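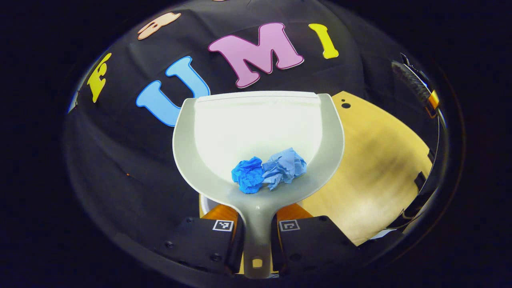 Tae-yang Ji

How our club teaches a robot to tidy up

Do you like to clean your room? I think most of you will answer no. In our robot club we do not like it either, so in October we began a project. We want to teach a robot to pick up rubbish with a dustpan. It sounds easy. Please read on, and you will see why it took us so many afternoons.

What is a gripper?

Your hand has four fingers and a thumb. A gripper is a much simpler hand, and ours has only two fingers. They are black and quite thick, and they can do one thing: come together or go apart. When they come together, they squeeze. When they go apart, they let go.

Try it at home. Hold out your thumb and your first finger, and keep the other fingers folded in. Now try to lift a pencil, then a cup, then a book. The pencil is easy. The book is not so nice, because it wants to turn and fall. A dustpan is in the middle. It has a slim handle, and the two fingers can hold this handle from both sides, but the wide part is far away from the fingers and it feels heavy.

Why do we hold the gripper ourselves?

You may think that a robot learns from a long list of orders, for example "go left, go down, close". Some robots work in this way. But imagine that you must write such a list for a ball of paper. Every ball has another shape and lies in another place. Your list would never finish!

So we do it as you learned to tie your shoes. Somebody showed you. We take the gripper in our own hand, with a camera on it, and we do the job slowly from the beginning to the end. The camera records everything from the side of the gripper. Later, a computer studies the recordings and looks for what is the same in all of them. One time from the start to the finish is called a demonstration. It is a long word, and in the club we just say "a demo".

What are the little black and white squares?

On each finger there is a small square with a black and white pattern. It is called a marker. A computer can find such a pattern in a picture very quickly, much quicker than it can find a plain black finger. If it knows where both markers are, it also knows how far the fingers are open. Please do not put your thumb over a marker when you make a demo. I did this once for a whole afternoon, and we had to do everything again.

Why blue paper?

We crumple old coloured paper into balls. Paper is light and it does not hurt the table. In this job we use blue, one dark ball and one pale ball, and they look very different against the light grey dustpan. We do not press every ball equally hard. A tight ball rolls away fast. A loose one stops sooner, but it can catch on the edge of the dustpan. The robot should meet both kinds, or it will be surprised later.

How many demos are enough?

This was our biggest argument. My friends said that 20 must be plenty. Our teacher said 300. We made a table on the wall and put a small cross for every demo, and we needed almost 2 months to fill it. Some demos were bad, and we took them out again. A bad demo is, for example, one where the dustpan tips and the paper falls on the floor. If you keep it, the computer can think that you wanted this.

You should also change something each time. Put the paper nearer or farther. Turn the dustpan a little. Open the curtain, so the light on the table is different. If everything stays the same, the robot learns only one table on one sunny afternoon.

Try to be the robot

You need a dustpan, two balls of paper and a friend.

1. Put the paper balls on a table.
2. Hold the dustpan with your thumb and first finger only.
3. Your friend pushes the paper in with a ruler.
4. Carry the dustpan to the bin – slowly – and tip it.

Now do it with one eye closed. It is harder to know how far away the bin is, yes? A robot with one camera has a similar problem.

What comes next

Our next job is to use a small brush together with the dustpan. For this we need a second gripper, and two people must move at the same time without pushing each other. We have tried it 3 times, and we are still practising.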